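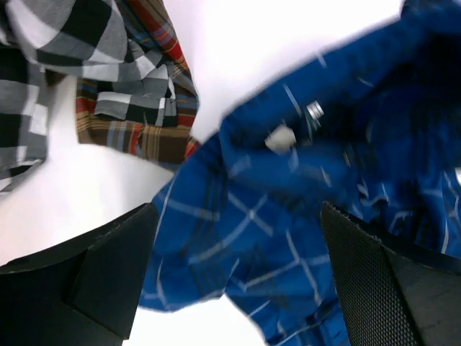 Section 4. Fitting the gripper and setting it up for cloth

Before you start this section, the arm should be bolted down, wired, and able to reach its home position without errors (Section 3). If the arm still drops a little when you switch it off, go back and set the shoulder brake first.

The steps are the same whether you build at home or on a bench you share with other people. Where a shared bench needs something extra, there is a note.

4.1 What you need

Prulden gripper body, with motor
Left and right fingers
Pad material, one sheet
Wrist camera, bracket, and short cable
Illard driver board, already mounted at the elbow
Bag of M3 screws, and the smaller bag marked C for the camera
Hex keys, sharp scissors or a craft knife, rubbing alcohol, lint-free cloth
A few old garments for testing

Collect the test garments before you begin. Shirts are a good choice. Pick some with buttons and some without, and include at least one heavy item. Empty the pockets.

CAUTION: Switch off the arm at the wall and wait for the light on the Illard board to go out before you touch any connector. The stop button does not cut power to the board.

4.2 Fitting the pads

The fingers come bare. Bare plastic will hold a block or a bottle, but cloth slides out of it as soon as the arm speeds up.

1. Lay each finger on the bench with its inner face up.
2. Wipe the inner face with alcohol and let it dry.
3. Cut the pad to the outline printed on the backing sheet. Cut on the inside of the line.
4. Peel the backing from one end only. Set that end at the tip of the finger and press the pad down toward the base, peeling as you go.
5. Trim anything that hangs over the side.
6. Leave the fingers under a heavy book overnight.

Pads can be fitted to one finger or both. With one pad, cloth lets go more cleanly when the fingers open. With two, the grip is stronger but light fabric tends to stay stuck to one side. Start with one, on the right finger, and add the second only if your heavy garments slip.

Note: If you get a bubble under the pad, do not prick it. Lift the pad, clean off the adhesive, and cut a new one. There is enough on the sheet for several tries.

4.3 Mounting the gripper

1. Turn the wrist joint by hand until the flat on the flange faces up.
2. Feed the motor cable through the center hole before you set the gripper in place. It will not go through afterward with the connector on.
3. Line up the pin on the gripper with the slot in the flange.
4. Start all the M3 screws by hand, then tighten them a little at a time in a cross pattern.
5. Slide the fingers onto the carriage. L and R are molded into the underside, and the inner faces must look at each other.
6. Push the carriage open and closed by hand. It should move with light, even drag the whole way. If it catches near the closed end, loosen the finger screws, close the fingers fully, and tighten again while they are touching.

CAUTION: Keep fingertips out of the gap from here on. The gripper is not strong enough to break a bone but it will pinch skin badly, and it makes no sound before it moves.

4.4 Mounting the wrist camera

The camera bracket sits on top of the gripper body and looks forward past the fingers. Both finger tips must be in view when the gripper is open. The software uses them to work out where the grip point is.

1. Fix the camera to the bracket with the screws from bag C. They strip easily. Stop when you feel them seat.
2. Hook the bracket over the back edge of the gripper body and press until it clicks.
3. Route the cable along the side away from the motor. Leave a loop at the wrist about as wide as your palm.
4. Turn the wrist by hand to both ends of its travel and watch the loop. It must not go tight or catch on the flange screws.
5. Connect the other end to the port marked CAM on the Illard board.
6. Restore power, open Nimex, and choose Setup > Wrist view.
7. Tilt the bracket until the fingers come in from the lower corners of the picture. Tighten the tilt screw.

Note: Some blur during fast moves is normal with this camera. Blur while the arm is standing still means the lens ring has turned. Set it again at the working distance, with the arm holding its position.

4.5 The table and the light

Use a plain, light-colored surface. White is best. A wood grain or a patterned cloth gives the software a lot of edges that are not garments, and plaid clothes make that problem worse.

Set the table top 700 mm from the floor if you are using the Lykkegaard stand. At other heights you will need to redo the reach test in Section 3.

Light should come from above and from two sides if you can manage it. One strong lamp puts hard shadows in the folds, and dark cloth then reads as a hole. It does not matter much if the table itself looks washed out in the wrist view, as long as the cloth keeps its color and you can see its creases.

Shared bench: turn off any neighboring lamp that switches itself on with movement, or screen it. A light change in the middle of a run is the most common cause of a missed grip that will not repeat.

4.6 Setting the grip force

1. In Nimex, choose Setup > Gripper > Force and set the slider to 40 percent.
2. Lay one garment loose on the table. Do not fold it.
3. Choose Manual and bring the open fingers down over a raised fold until the tips are just above the table.
4. Press Close. The fingers should stop on the cloth, and the force reading should hold steady.
5. Lift slowly to the middle of the arm's range and wait for a count of ten.
6. If the cloth creeps down, raise the force one step and try again.
7. If the motor hums or the reading climbs while nothing is moving, lower it one step.
8. Repeat with your heaviest garment, then your lightest. Keep the lowest setting that holds both.

Do not leave the gripper closed at more than 100 percent of rated force, which the slider allows in Override mode. The motor has no cooling and the gear behind it is plastic.

CAUTION: Do not stand under or reach under a lifted garment to see whether it is slipping. Watch the wrist view, or look from the side of the table.

4.7 Buttons, snaps, and zippers

Hard parts change how the fingers close. A button between the pads holds them apart, and the cloth on either side of it is then held loosely or not at all. Metal parts also shine under the lamps, and the software can take a bright spot for an edge.

1. Choose Setup > Cloth > Hard parts and set it to Avoid.
2. Place a buttoned shirt on the table with the front up.
3. Press Suggest grip. A marker appears in the wrist view.
4. Check that the marker is on plain cloth. If it lands on a button, press Reject and let it choose again.
5. Do this with the shirt crumpled several different ways.

If the marker keeps going to a shiny part, turn the lamps down a little before you change anything in the software. Raising the Hard parts threshold also works, but it makes the software shy of pale stripes and labels.

4.8 First run with several garments

Put out one garment and get a clean pick and place with it before you add others. Then add them one at a time.

1. Clear the area where garments will be set down.
2. Place the garments on the pick side. They may overlap.
3. Choose Run > Pick one. Keep a hand on the stop button.
4. Watch the first lift from start to finish. The arm should lift straight up and pause before it moves sideways. The pause lets a second garment fall away if it has come up with the first.
5. If two garments still travel together, raise Lift pause to 2 seconds.
6. When single picks go well, switch to Run > Pick all.

Plaid on plaid is the hardest case. Where two checked garments overlap, the software may draw the boundary along a stripe and try to lift both. Spread them out so that some of the table shows between them, at least for the first runs.

4.9 If something goes wrong

Fingers close on nothing. The grip point is off. Check the camera tilt (4.4, step 7), then run Setup > Grip point again.

Cloth held but falls during the sideways move. Lower the travel speed first, then look at the pads for lint. Wipe with alcohol, dry, and retry.

Cloth will not let go. Open the fingers fully and choose Shake. If it happens often and you have two pads, take one off.

Wrist view freezes when the wrist turns. The cable loop is too short, or the CAM plug is not fully in. Switch off before you reseat it.

Gripper moves the wrong way. The motor plug is reversed on the board. No damage is done. Switch off, turn the plug over, and repeat 4.6 from the beginning.

4.10 Putting it away

Drive the arm home, open the fingers halfway, and switch off at the wall. Do not store the gripper closed, as the pad takes a set and grips poorly afterward. On a shared bench, unplug the stop button and take it with you so the arm cannot be started.

Check the finger screws again after the first few sessions. Continue with Section 5, Teaching drop-off positions.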